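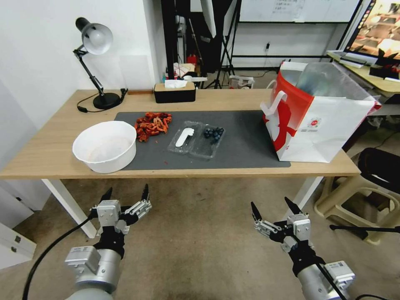 January 23, 2026: The grip that outstayed its welcome

Cross, tired, and smelling of the inside of a control cabinet. I want to get this down before Fitzgerald writes the official version and I come out of it looking calm.

The job was clearing the table. Big white bowl, crayfish on the mat, the little clear box, the paper bag at the far end. Kirui has done all the parts of it separately and was meant to string them together so that Zawadi could show Skorulwood a clean run next week. I had told her in writing that it would be fine, and she has kept the message.

First few goes, fine. Slow, and it dithers over the bowl like my uncle over a menu, but fine. Then the right hand went for the top of the bag, closed on it, and that was the end of its cooperation for the evening.

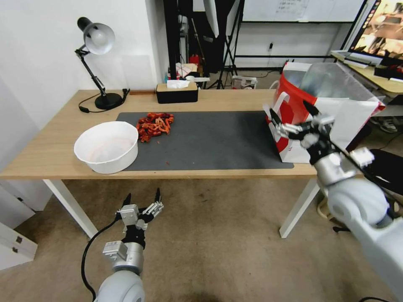
I sent the release. The panel said released. The fingers stayed exactly where they were. I sent it again, on the theory that machines respect persistence, and the panel said released again, a touch smugly. Upendo asked whether I'd tried asking nicely.

The grip reading said 418 and didn't budge. A live reading always jitters a bit, even with the hand doing nothing at all, and I sat and looked at a perfectly still number for far too long before it struck me as odd. The limit is set at 600 and trips the hand open if the reading goes over. Lovely system, provided the reading is a reading. With the number stuck, the hand could have squeezed as hard as it liked and the limit would have gone on believing all was well.

Then I did the stupid thing, which was to reach over and start easing the bag out myself. Adhiambo said my name in the voice she keeps for her children. I took my hand back. She hit the stop, and there was a gap of 2 seconds before the arm went slack. It's supposed to be as good as instant. I have never known 2 seconds contain so much, and my fingers would have been in there for all of it.

So, two faults for the price of one. The stuck reading we sort of understand: the Grallier board in the right wrist stops sending now and then, and our software, being polite, carries on showing the last thing it heard. Kiprono found the moment in the log at line 1,860, where the time stamps march on and the value just repeats itself all the way down. No error, no warning. I wrote that bit of software. I would like it noted that I was young (it was November).

The slow stop we don't understand at all. Kiprono thinks the stop request is queueing up behind the releases I kept sending, in which case my persistence made it worse. He was kind enough to say this quietly.

We argued over whether the left arm could carry on by itself. It has a different board and had behaved beautifully on the clear box all afternoon, going in low with the fingers and not crushing the lid, which took me most of last week to get right. 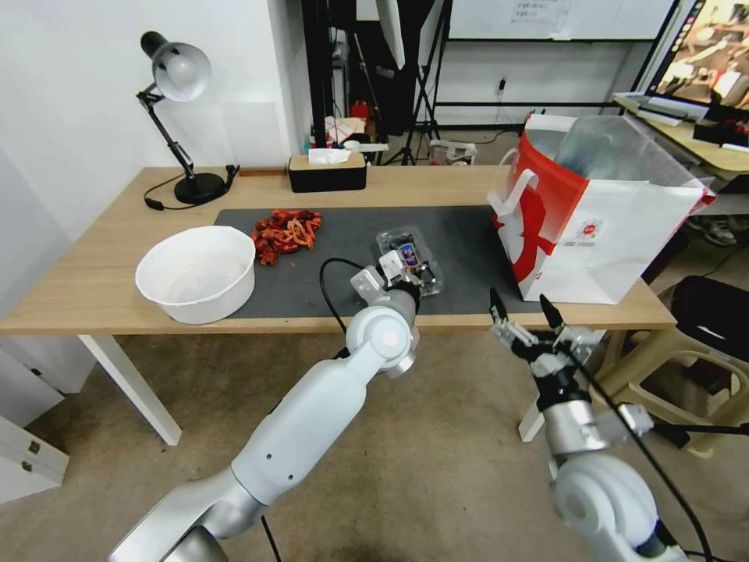 I was for carrying on. Adhiambo was against, on the grounds that both arms share one stop, and a stop that takes its time is everybody's problem. I had a reply ready and then couldn't find anything wrong with what she'd said, so I went and switched the power off at the wall.

Zawadi rang Skorulwood to put them off. She didn't mention my message. She didn't need to, she read it out to me afterwards.

For the morning:
Stale reading to count as a fault and open the hand. Check first that opening is always the safe thing, as Upendo says it won't be if it's holding something over a foot.
Stop to go on its own line, straight to the drives, past all my code.
Ring Takillow about a spare wrist board. They'll say six weeks.
Nobody reaches in with the power on. Adhiambo has already put this on a sign, and has put my name on it.

Had toast for supper. Couldn't face crayfish.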